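Heating Oil & Off-Grid Energy Forum > Prices and suppliers

Larnham buying group: anyone else been told Mistora are taking over the depot?

kerosene_kate
11 Dec 2022
Rang up to order this morning and the recording now says "part of the Mistora family". Is that it then, has Larnham been sold? I paid £473 for 500 litres through the group last time and I'm dreading the next one. We're down to a quarter of a tank and it's perishing here. I've been working from home in two jumpers and moved my desk so I'm as far from the draughty window as I can get. 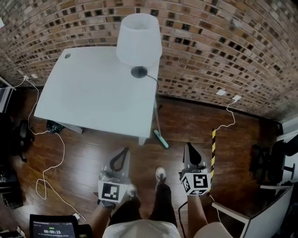
Anyway, the lady I got through to in the end couldn't tell me if the group discount still stands. Does anybody know?

tankhalffull
Yes, sold. There was a letter, mine came with the last invoice. Mistora get the depot and the lorries, and the old owners keep the filling station. It says existing prices are honoured until March and after that "reviewed", and we all know which way a review goes.

Paju
Bit gloomy, that! Mistora took over our supplier up the valley two winters ago and I've had no bother at all. Deliveries got quicker if anything, because they've got more drivers. I was quoted £652 last week but that was for a much bigger drop than Kate's, so don't panic.

tankhalffull
With respect, two winters ago you had three firms up there fighting over you. Down here it was Larnham or Skuno, and Skuno won't come out for less than 900 litres. That's my worry, there's no one left to ring round.

kerosene_kate
Oh I didn't get a letter! Must be because I'm on email invoices. Will dig in the junk folder.
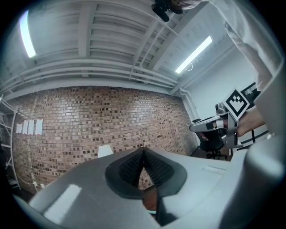 Right, found it, dated three weeks ago, sat in between two adverts for stairlifts. It does say March. It also says the minimum order goes up by 300 litres in the new year (!!) and that's a real pain with a tank the size of mine. I'd have to run it nearly dry every time.

oldboilerhand
Don't run it dry, you'll pull all the muck off the bottom into the line. Ask your neighbours if they'll split a drop. We do it here with 3 houses on one order, one lorry, separate tickets. Larnham never minded.

Paju
Mistora do that as well, you just have to say so when you book. Not online, you have to phone.

tankhalffull
Fair enough, didn't know that. Still think somebody ought to be looking at one company owning every depot this side of the river.

kerosene_kate
Thanks both, I'll knock next door tonight and ring them in the morning. Will post what they quote me.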